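Wiring a two-button pendant box with a selector to an old drill press contactor

Posted in Workshop Electrical
Asked by bardale_shop
Viewed 2,000 times

I have a floor-standing drill press with a three-phase motor, fed from a small VFD-free supply through a Bronitz contactor with a 24 V AC coil. The original control panel was missing when I got the machine. At present it starts and stops from a toggle switch in series with the coil, and I want to get rid of that. If the power drops out and comes back, the spindle starts by itself.

What I would like is a bench-top control station with a rotary selector and two push buttons. The selector would choose between RUN and JOG. One button starts the spindle, the other jogs it for as long as it is held. I also want a stop, and this is where I am confused, as most of the ready-made boxes I find have either start and stop or two starts, and I do not know if I can change the contact blocks afterwards.

Specifically:

Can the holding contact on the contactor be broken by the selector so that the same start button works as a jog button?

Does the stop have to be in the same enclosure?

Is 44 feet of control cable a problem at 24 V AC? The contactor is in the main panel at the other end of the shop.

I have a multimeter and can read a ladder diagram if it is a simple one.

Vilho Harju
Moderator, 1,000+ replies

Taking these in order.

The selector can break the holding circuit. Draw it as follows. Control supply goes to the stop button, normally closed. From the stop, go to one side of the start button, normally open. The other side of start goes to the coil, through the overload auxiliary contact, and back to the supply. In parallel with the start button, put the contactor auxiliary (normally open) in series with one contact of the selector. Selector closed: the auxiliary holds the coil in after you let go, and you have RUN. Selector open: no holding path, so the coil drops out when you release the button, and you have JOG. One button does both jobs and the second is free for something else.

If you want a separate jog button, do not simply put it in parallel with start. The auxiliary will close and latch. Use a jog button with both a normally open and a normally closed contact, the closed one in the holding path. Even then a fast release can let it latch on some contactors, and I prefer the selector method for that reason.

The common style of station has the selector at one end and the push buttons next to it, all in one row on the lid. 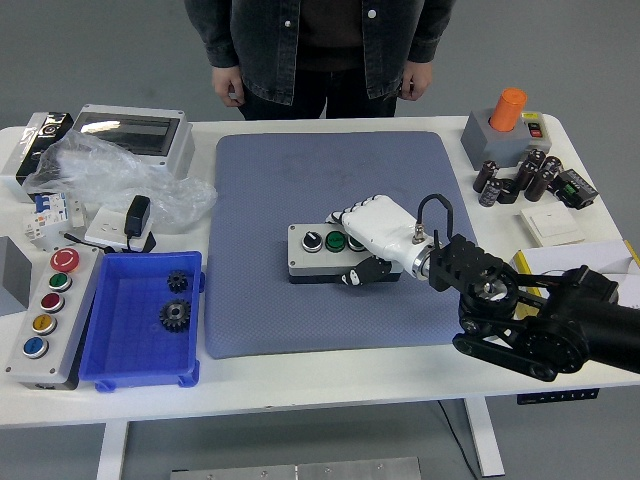
Control station with a black rotary selector and two green push buttons.

Color matters when you order. Green is normally used for start functions. Do not use a green operator for stop, even if the contact block behind it is correct. On most modular ranges the operator and the contact block are separate parts, so you can buy a red head and a normally closed block and swap both. Check that the blocks are from the same range as the heads, as the latches differ. My own box is a Visero and it will not accept Vincze blocks, although the hole size is the same.

The stop does not have to be in the same enclosure, but it must be within reach of the person drilling. I would fit a latching red mushroom head on the column of the machine, in series with the ordinary stop. Use normally closed contacts for both – a broken wire then stops the machine.

On cable length, 44 feet is fine for a small coil. Look up the inrush VA on the contactor data sheet and divide by 24 to get the current at pull-in. Multiply that by the resistance of both conductors, out and back. If the drop is more than a couple of volts, go up one wire size.

lathe_and_late

just get a magnetic starter with start/stop on the lid and forget the jog. I drilled for years without one. also 24V wont go 44 feet, you need 120

Vilho Harju

The last point is not correct. 24 V AC control circuits longer than this are common. The limit comes from the coil inrush and the wire size. A magnetic starter would cure the restart problem, I agree with that part.

bardale_shop

Went with the selector in the holding path and a mushroom head on the column. The drop works out at under 2 volts with the cable I already had. It did latch in JOG the first time, and I found I had the auxiliary wired across the start button directly and the selector contact doing nothing. Moved one wire and it is right now. Cut the supply at the panel with the spindle running and it stayed off when I put it back on.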